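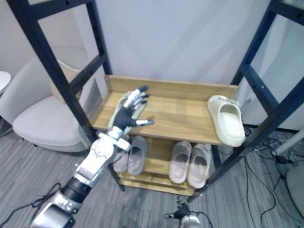
Shoes Off at the Door: How Shared Student Homes Keep Their Entrance Floors Clean
Project report, Home and Living Studies, second year
Group members: Raili Karppinen, Ohemaa Sowah, Kojo Yakubu
Supervisor: Akua Aidoo

1. Introduction

In many countries people take off their shoes when they come home. In other countries they keep them on, or it depends on the family. In a shared student home these habits meet each other, and this can make small conflicts. Our group has members who grew up in Finland and in Ghana, and we noticed that we all had different rules as children. In my family it was not even a rule, it was just something everybody did. In Ohemaa's family the guests were allowed to keep their shoes, but the children were not.

The aim of this project was to find out what rules students have about shoes in their shared homes, how the rules were made, and if the furniture near the door has an effect on them.

2. Method

We made a short questionnaire with 11 questions and sent it to the residents of the Sarpong student houses in January. We received 293 answers. Four of the answers were empty after the first page, and we did not use them. After this we visited six apartments and talked with the residents in their kitchens. Each talk took up to 51 minutes. Kojo wrote the notes and I asked the questions. Wumpini Yakubu helped us with translation in one apartment.

We did not measure the dirt on the floors. We planned to do it with white cloths, but the supervisor said that the results would depend too much on the weather, and we agreed with her.

3. Results

3.1 The rules

Most of the residents said that their home has a shoe rule, but only a small part of them could say when it was decided. The usual answer was "it was like this when I moved in". In two of the apartments we visited, the residents gave us different answers about the same rule. One resident believed that shoes are allowed in the kitchen, and her roommate was very surprised to hear it.

Written rules were rare. One apartment had a paper on the inside of the front door, with the words SHOES STOP HERE and a line of tape on the floor. The residents told us that the tape worked better than the paper – new guests looked down before they looked up.

3.2 Slippers

We did not ask about slippers in the questionnaire, and this was a mistake, because in the interviews almost everyone talked about them. The residents who use slippers said that a cold floor is the main reason. Some have one pair for the whole apartment and another for the bathroom. Guest slippers caused different opinions. Ohemaa's interviews show that some guests find them friendly and some do not want to put their feet where other feet have been.

3.3 Furniture

The apartments had three kinds of solutions: an open rack, a closed cabinet, and only a mat. Residents with an open rack liked that they can see at once if there is free space. They complained that the lower shelf collects sand. The closed cabinet looks tidy, but in one home it was so full that new shoes stayed in front of it for weeks. The residents with only a mat had the most complaints, mainly about falling over shoes in the dark.

One apartment had divided its rack by person, with name stickers. This stopped the arguments for one semester. Then a fifth roommate moved in and there was no shelf left for him.

4. Discussion

We expected that the country where a person grew up would explain the answers. It explains a part, but the people who already live in the home seem to have a bigger effect. Several students who wore shoes inside as children now take them off, and they told us that they do it also when they visit their parents.

The place for shoes matters too. If it is far from the door, people walk over the floor first and the rule loses its meaning. In the older Sarpong houses the hallway is very narrow and a rack does not fit, so we think the comparison between houses is not completely fair.

5. Limits of the work

All answers come from one housing area and from one winter month. In summer the results could be different – sandals were not mentioned even once. Our questions were only in English, and the word "slipper" does not mean the same shoe for all readers.

6. Sharing the work

Raili wrote chapters 1, 3 and 4. Kojo wrote chapter 2 and made the questionnaire. Ohemaa did four of the interviews and wrote chapter 5. The questionnaire form and the interview notes can be requested from the group until the end of the semester.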